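Publications > Working Papers > Care and Daily Living > Drinks and Daily Rounds > Section 4

Search papers
Enter title, author or keyword
Search

4. Results: How Drinks Were Offered

4.1 The daily round

The three homes in the study ran their drinks rounds on similar printed schedules. A cart left the kitchen in the middle of the morning, again after lunch, and once more before the evening meal. Water and juice were also placed on the dining tables at mealtimes, and residents who were able to do so could ask for a drink at any hour. On paper, the homes at Baltau, Medve and Kurnham could not easily be told apart.

In practice they differed a good deal. At Baltau the cart was pushed by whichever care assistant was free, and it often left late. When it left late, the assistant tended to pour a standard cup for each person and move on, so that the round could be finished before the next task began. At Medve the round belonged to a named member of the kitchen staff, who knew most residents' habits and would wait at a door for an answer. Kurnham had no cart on its upper floor. The elevator was too small for it, and drinks were carried up on trays.

Field workers observed 198 residents across the three homes and recorded 3682 separate offers of a drink. An offer was counted whenever a staff member, a visitor or another resident put a drink in front of a person or asked in words whether one was wanted. Drinks given with medication were left out of the count. These are governed by a different set of rules, and in all three homes the cup was usually held by the nurse until it was empty.

Of the offers recorded, 1371 were made as an open question, in which the resident was free to name a drink. The rest were closed: the resident was asked to accept or refuse a particular drink, or was simply handed one. This is a larger share of closed offers than the home managers had expected. When the draft results were discussed with them, two of the three said that they had believed open questions to be the normal practice on every floor.

4.2 Tables, trays and reach

Much of the earlier writing on fluid intake in residential care treats the offer as the main event and pays little attention to what happens after the cup has been set down. The field notes suggest that this second stage deserves more care. A cup placed beyond a resident's comfortable reach was frequently still full when the cart returned. Several residents with stiff shoulders could lift a cup without difficulty but could not stretch forward to get it, and few of them asked for it to be moved.

The surface on which the cup stands also plays a part. Staff at Medve had been told in training that patterned tablecloths can be confusing for people with poor sight, and the dining room there had gone over to plain ones. The general advice to the homes was to use a matte, unpatterned surface in a muted color, with little glare, and to choose cups and trays that stand out against it. White on gray-brown is one such pairing (Figure 3).

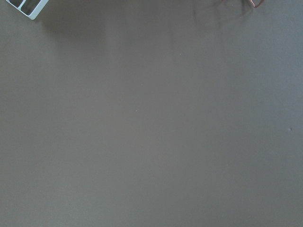
Where this advice had been followed, field workers noted fewer cases in which a resident felt along the table for a drink. The difference was not large, and it cannot be separated from the other ways in which the Medve dining room was better arranged. The tables there were also smaller, the chairs had arms, and the lights over the window side were kept on through the afternoon. Besson, who carried out most of the observation at Medve, recorded in her notes that residents there turned toward one another at table more than they did elsewhere, and that drinking seemed to follow talking.

At Kurnham, the use of trays on the upper floor had an unexpected effect. A tray holds fewer drinks than a cart, and the assistant had to make several trips. Each trip began with a conversation about what was wanted, and in this way the share of open questions on the upper floor came to be higher than on the ground floor of the same building. Staff regarded the missing cart as a problem to be fixed. The managers may wish to consider what would be lost if it were.

There were limits to this. Trips made on foot took time, and on busy afternoons the rooms at the far end of the corridor were reached late or were combined with the evening meal. Residents in those rooms received fewer offers overall, though the offers they did receive were more often open ones.

4.3 Temperature and the use of ice

The project had not set out to study temperature. The observation sheet drawn up at Kunska before the first visits had boxes for the kind of drink, the type of cup and the wording of the offer, but none for whether the drink was hot or cold. The box was added in April, after field workers at two homes had independently begun to write temperature in the margin.

Residents had clear preferences and spoke of them readily. Tea that had been poured at the start of the round and had cooled on the way was the most common complaint. Water at room temperature came next. Many residents described it as stale even when the pitcher had just been filled, and some would drink it only with something added.

Ice was available in all three kitchens but reached residents unevenly. At Baltau it was kept in the staff kitchen and was brought out only on request. As few residents knew that it was there, requests were rare. Medve placed a pitcher of iced water on each table at lunch. At Kurnham the practice varied with the person on duty. The form in which ice is put out matters as well: a pitcher hides it, while an open bowl of clear cubes (Figure 4) can be seen by everyone seated near it and can be asked for by pointing. This last point is of some weight for residents who have lost part of their speech.
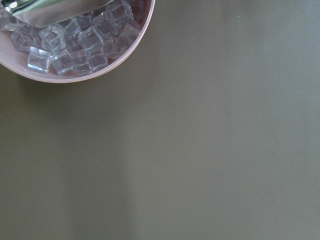

Safety was raised by staff in every home. A cube of ice can be a choking hazard for a person with swallowing difficulties, and a drink which has been thickened to the correct level can be thinned again as ice melts into it. The care plans of the residents concerned were generally clear on this point. What was less clear was how far the caution should extend to their neighbors. At Baltau, some assistants had come to believe that ice was not permitted in the dining room at all. No written rule to that effect was found, and the manager was not aware of one.

A second worry was hygiene. Staff mentioned scoops left standing in the ice and cubes taken by hand. These are reasonable concerns, and the homes' existing kitchen rules already dealt with them. Politis has argued elsewhere in this project that caution of this kind tends to grow when it is passed on by word of mouth, and that a short written statement of what is allowed is as useful to staff as a list of what is forbidden. The experience of the present study supports that view.

4.4 Small amounts, more often

Records kept by the homes were based on whole cups. A resident who drank half a cup was entered either as having drunk it or as having refused it, depending on the person who kept the chart. Comparison of the charts with the field notes shows that both kinds of entry were common, sometimes for the same resident within one afternoon.

For this reason the project used a smaller unit. A serving of 100 ml was taken as the basis for recording, and staff at Medve agreed to pour to that level during the second half of the fieldwork. Several residents who had been listed as poor drinkers finished the smaller serving and accepted another. They had not disliked the drink, they explained, but a full cup was heavy and they were afraid of spilling it. One woman said that a full cup looked like a task.

The change was welcomed by most of the staff, although it increased the number of cups to be washed and made the round longer. Kitchen staff at Medve asked that any permanent change be matched by an additional set of cups, and the manager had agreed to this in principle by the time of the final visit. Baltau and Kurnham did not take part in the trial and continued to pour full cups throughout.

It should be repeated that the trial was brief and that no medical measures of hydration were taken. The results concern what was offered, what was accepted and what was left behind in the cup. They cannot show whether any resident was in better health as a result. A further difficulty is that staff knew that they were being observed, and some said that they had asked more questions than usual during the first visits. Field workers judged that this effect had faded by the second week — the wording of offers at Baltau, in particular, became noticeably shorter — but it cannot be ruled out.

Visitors form a separate case and are treated in Section 5. Family members made a small share of all offers, but theirs were the most likely to be accepted, and they were almost always put as questions.

Related papers
Section 3: Observation Methods and Consent
Section 5: Visitors, Families and the Shared Table
Choosing Cups for Stiff Hands
Lighting and Seating in Care Home Dining Rooms
What the Fluid Chart Leaves Out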